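4.2 How long a wall lasts

The part of the project we had most looked forward to was finding out how long a painted wall stays up in Gernthorpe before someone paints over it. We had all heard the stories – a mural gone overnight, a tiny paste-up that hung on for years behind a bus shelter – but no one had gone back to the same walls often enough to say. Over two winters and the summer between them, Paavo Savolainen and Saimi Saarela walked the same route through the Papadakis arcade and the laneways behind it, and logged 1,142 separate works. It's a wonderful record, and we learned something new every time we opened it.
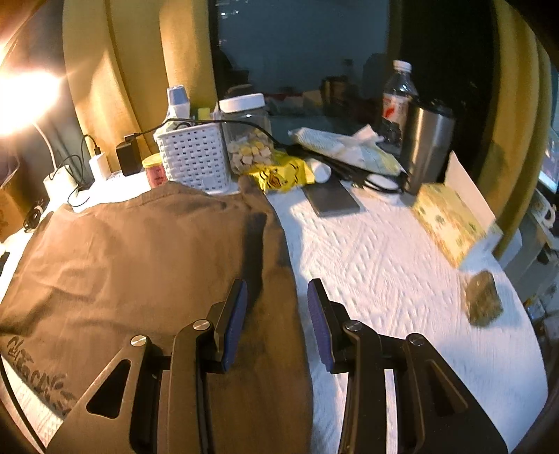
Does a bigger work survive longer than a small one?

Size on its own made little difference. A large mural on a busy corner was often replaced within a season, while small stencils at ankle height in the service lanes outlived nearly everything around them. What mattered far more was who else wanted the wall.

We were delighted by how clearly this came through in the interviews. Dorottya Orbán, who paints under the name Wiko, told us she picks her spots by looking at the colour and age of what is already there. If the layer underneath is fresh and good, she walks on. If it has been tagged twice, she treats it as open. Other painters described much the same habit in their own words, even when they had never met one another.

Of the works we logged, 593 were still visible in some form on the final walk. We counted a work as visible if any part of it could be matched to our first record, so a corner of a face poking out from under a newer piece still qualifies. Iida Tikkanen argued for a stricter rule, and she has a point: a painter may not feel that one eye and half an ear is a surviving portrait. We kept the looser rule so that our results could be compared with the earlier arcade survey, and the stricter count is given in the appendix.
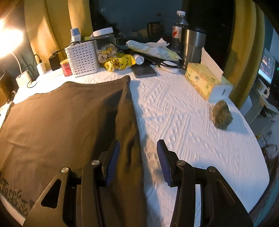 Anti-graffiti coatings were the other surprise. The arcade's north wall was treated with Kivetix in April, and we expected it to go quiet. Paste-ups moved in almost straight away, and they favoured the treated brick over the bare brick beside it. Alby Maihi suggests that a smooth surface takes paper well and that painters simply left it to the paste-up crowd. We can't test that with one wall, but we'd love to see someone try it with several.

Figure 4. State of the logged works on the final walk, grouped by laneway. Works on shutters and doors are shown separately from works on brick.

Shutters behave differently again. They are usually painted with the shopkeeper's blessing, and painters seem to honour that – only two commissioned shutters were painted over during the study, both after the shop had changed hands. Section 4.3 takes up the commissioned works in more detail.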